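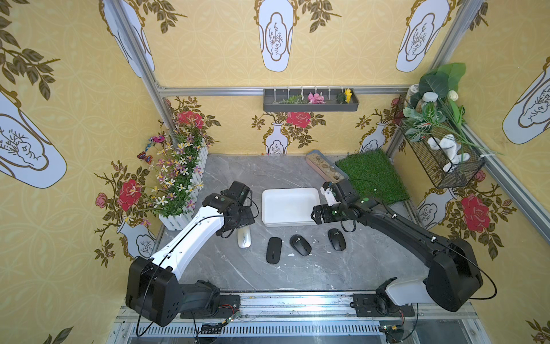

How does a computer mouse know where you're going?

Look at all those mice! Four of them, and no two have to be the same shape. Some mice are slim and flat, some are round and fat so your palm can rest on top. But they all do one job: they tell the computer how your hand is moving.

What's underneath?

Turn a mouse over (a switched-off one, please) and you'll probably find a tiny window. Inside is a little light and a very small camera. The camera takes pictures of the table, hundreds and hundreds every second – much faster than you can blink! A chip compares each picture with the one before. If the specks on the table have slid to the left, your hand must have gone right, so the arrow on the screen goes right too.

What about the wheel?

The wheel between the buttons rolls the page up and down. On lots of mice you can press it like a button as well. Try it!

Did mice always have a camera?

No! Older mice had a heavy rubbery ball in their tummy. It rolled along the table and turned two little rollers inside. The ball picked up fluff and crumbs, so every now and then somebody had to pop it out and clean it. Yuck!

Try this at home

Ask a grown-up first. Move your mouse over a wooden table, then a magazine, then a sheet of clear glass. Where does the arrow go smoothly? Where does it jump or get stuck? Clear glass is tricky for many mice – there are hardly any specks for the camera to see.

Write down what you find and draw your mouse next to it. Shabani Kombo tried 42 different surfaces, and the best one was an old cereal box!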